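Two evenings on one planner bug, and I finally found it! My collision checker (the bit of Hormont I rewrote in June) was padding every mesh twice, so the arm thought the bowl was way fatter than it is and threw out nearly 297 perfectly good grasps per run. I pulled the second padding call, changed the seed to 1038 and started over – planning time dropped to 44 milliseconds. Next up is the wrist cost, which still likes weird elbow poses. 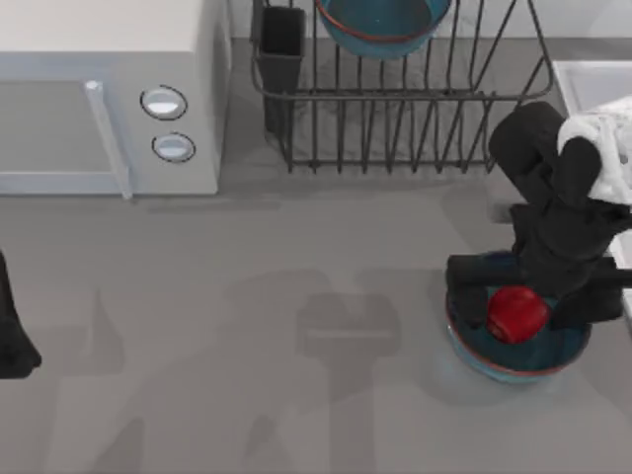
*Gripper over the apple bowl in the sim kitchen, dish rack behind.*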